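Rechercher dans ce document Saisir un mot-clé OK

4. Comparaison des effecteurs sur la planche d'insertion

4.1 Protocole

Les deux configurations ont été évaluées sur la même planche de tâches, éclairée de la même manière et posée devant un rideau noir qui supprime les reflets parasites. La première configuration monte sur chaque bras une pince parallèle à deux doigts (modèle Wastness) ; la seconde, une main à plusieurs doigts, pilotée par le contrôleur en impédance Kiani. Les bras, la caméra de tête et le logiciel de planification restent identiques d'une configuration à l'autre, ce qui nous permet enfin d'isoler l'effet de l'organe terminal, une question que nous avions très envie de trancher depuis les premiers essais de décembre.

Chaque essai consiste à saisir une pièce, à l'amener au-dessus de son logement et à l'insérer ou à l'enfiler. Un essai est déclaré réussi lorsque la pièce est en butée et que l'organe terminal l'a relâchée sans la déplacer. Nous avons réalisé 1 103 essais avec la pince et 636 avec la main. Ce déséquilibre s'explique par le temps de recalibrage des doigts, que Lenuța Barbu a ramené à 19 minutes en réécrivant la séquence de remise à zéro ; les campagnes antérieures à cette réécriture ont été écartées.

4.2 Saisie des pièces cylindriques

Sur les cylindres, la pince fait très bien son travail. Ses mors plats alignent la pièce au moment de la fermeture, et l'erreur angulaire résiduelle est faible, même quand l'estimation de pose fournie par la caméra est médiocre. La main demande davantage de soin : si le pouce arrive en avance sur les autres doigts, le cylindre pivote légèrement et l'insertion commence de travers. Nous avons donc synchronisé la fermeture sur le premier contact détecté. L'amélioration a été immédiate, et franchement spectaculaire sur les pièces les plus fines !

Il reste une différence de comportement lors de la descente. Avec la pince, tout l'effort latéral remonte dans le poignet, et c'est le contrôleur du bras qui doit le compenser. Avec la main, une partie de cet effort est absorbée par les articulations des doigts. La pièce « cherche » son logement sur une petite plage avant que le bras n'ait besoin de corriger, et les courbes d'effort sont nettement plus douces (voir aussi la discussion de Ritchie sur la compliance passive, section 2.3).

4.3 Anneaux et prises par pincement

Le cas de l'anneau est celui qui nous a le plus enthousiasmés. La pince doit le prendre par l'extérieur, et la largeur des mors masque alors à la caméra une bonne part de l'ouverture centrale. La main peut pincer l'anneau du bout des doigts, les doigts inutilisés restant repliés vers la paume. La figure 3 a été prise pendant cette phase de la tâche, main gauche vide et levée, main droite tenant l'anneau bleu juste au-dessus de la planche.
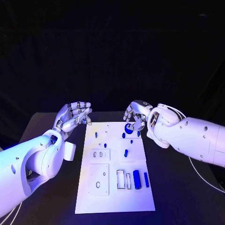 Le gain de visibilité ne se traduit pourtant pas mécaniquement en gain de réussite. Dougal Ritchie a montré, en rejouant les trajectoires enregistrées, que l'anneau s'incline parfois au premier contact avec la tige lorsque la force de pincement est trop basse. En augmentant la consigne, on supprime cette inclinaison, mais on perd la souplesse qui faisait tout l'intérêt de la prise. Nous avons retenu une consigne variable, ferme pendant le transport puis relâchée par paliers à l'approche de la tige. Le détecteur de contact Gutbridge déclenche le passage d'un palier au suivant.

L'ensemble des signaux a été rééchantillonné et segmenté avec l'outil Dostosura, soit 3 110 segments annotés après élimination des doublons. Les annotations distinguent l'approche, le contact, l'insertion et le retrait. Deux annotateurs ont traité chaque enregistrement, et les désaccords portent presque tous sur la limite entre contact et insertion, difficile à placer lorsque la pièce glisse sans à-coup.

Figure 3. Configuration à deux mains lors de la manipulation de l'anneau. Les essais de la section 4.4 reprennent cette configuration avec une raideur de poignet réduite.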